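Our allotment water bill came in this week. The site used 3,257 units last year, up from 2,838 the year before.

Most of that is one leaking standpipe by the Katance Road gate. It was reported in February and patched with tape. The tape has gone.

There are 60 plots on nine taps. Hoses are fine for filling butts but please don't leave them running while you go for lunch.

If your plot has a shed, put a gutter on it. Mine fills two butts after one decent night of rain.

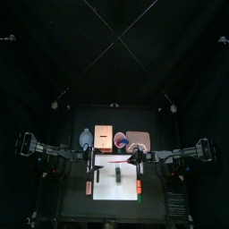 Nidier, May 15, 2022

Olanrewaju Eze has the key to the stopcock now. Ring him if you see water coming up through the path.

Beans can go out this week if you've hardened them off. I'm holding the courgettes back a bit longer.

Skip comes on the 20th, no carpet in it please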